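About Tinton, the study room over the bakery

Hi, I'm Siiri, and I keep the desks, the shelves and the pen drawer going at Tinton.

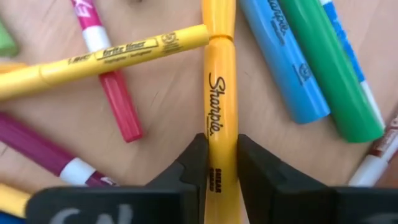

Martti Räsänen wants it on record that yellow is the only color a highlighter should come in, and that anyone who underlines in pink has never had to reread their own notes at midnight. I let him have the first word because he's been arguing it at our long table for years (and he does pass his exams, so who am I to say).

Anyway, about us! Tinton is a small evening study school in Zornham. Ilari Juntunen and I started it with 2 tables and a kettle, in a room that smelled of cardamom until noon and toast after that. We still have the kettle. Adults come to us to finish the classes they dropped at 19, or to get ready for a license test, or just to read a hard book with other people in the room.

We teach on paper. I know, I know! But so much of what we do is marking up a page: one pass for what you understand, a second pass for what you don't, and then you talk it over with whoever is sitting next to you. So we go through a lot of highlighters. The Bic Brite Liners are my own pick, slim enough to tuck behind an ear, and Ilari swears by the Sharpie ones that say Smear Guard on the side. Borrow either. Caps back on, please, and if one runs dry put it in the tin by the door and not back in the drawer, where I will pick it up first every single time.

Ritva Juntunen runs the math evenings and Aleksi Kuusisto has the language groups, which tend to run late and get loud. Last July we handed out our reading packet number 1000, all of them copied on the same old machine (it jams, bring patience).

You don't need to sign up to visit. Come up the side stairs, hang your coat anywhere, and ask for me or Ilari. The door code is 3632 once the bakery has closed.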